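Trirkomau Table Kit: questions we keep getting

Updated 3 June 2021

We review small-shop automation and take no money from the companies we cover. Most of the mail since April has been about one product, so the answers are collected on this page.

What is the Trirkomau Table Kit?

A pair of tabletop robot arms, a stand and a software subscription, sold by Holtano. You show it a chore by sending in recordings of a person doing it, and the software is supposed to work out the rest. The recordings are handled by a separate service called Arneo, billed on its own.

Does it work out of the box?

No, whatever the sales page says. Ours arrived with nine ready-made tasks. Two ran without help on our bench. Four ran after we moved everything to match the setup drawings, and we would call that rearranging your desk to suit the robot. The rest we gave up on.

Is the "learns from watching" claim true?

Partly. It does copy the general order of a chore. What we could not get from Holtano is a straight answer on how many recordings a new chore takes. The sales rep said "a handful." The manual gives no number. Ask for one in writing before you pay.

Do I need special gear to record?

You need a camera that sees both hands and the table. Arneo sells a head strap, which we found overpriced for what it is.

What does a usable recording look like?

Plain and slow. Use a clear table, with both hands in view, and handle one object at a time. Sorting pens is a typical starter chore. 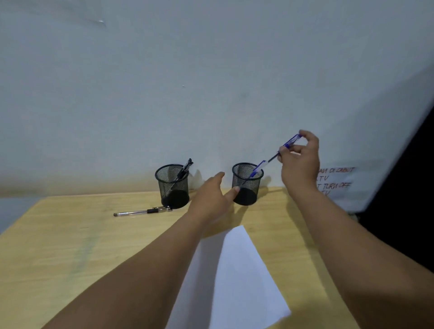 Placing a blue pen in the right-hand mesh holder, left index finger at its base.

Keep your sleeves and wrists from covering the thing being moved. Clear plastic is a known weak spot, and the support desk admits as much if you push.

Can I record my staff at work?

Get their consent first, and read the storage terms. The version we were sent lets Arneo keep recordings after you cancel. We asked for that line to be removed and have had no reply.

Is the Munshi kit any better?

It's cheaper and makes fewer promises. It has one arm, so anything that needs a steadying hand is out. For plain pick-and-drop work we would look there first.

Should I buy the Table Kit now?

We wouldn't. If you have to, ask for a trial on your own table with your own objects, and don't accept the demo video as a substitute.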